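Subject: Re: [chores] Flower arranging as a test task

On the earlier message, a member wrote:
> Are machines ready for any of this work, or should
> we keep it off the February list?

The Sastiton group's position is that sorting stems is a fair test. In 100 trials with cloth roses, the Rurano arms finished 14 without help. We recommend keeping the task – with a longer time limit.

Artificial roses and hydrangeas between the two arms:
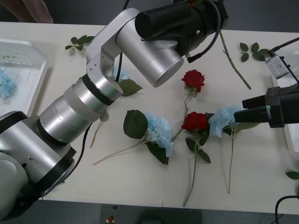
Briem disagrees about the time limit and would keep it at 90 seconds, as no shop would wait longer for one stem.

Comments are welcome before the list is closed.

Recent in this list
Re: Folding towels
Sturkov shelf trial
Minutes, February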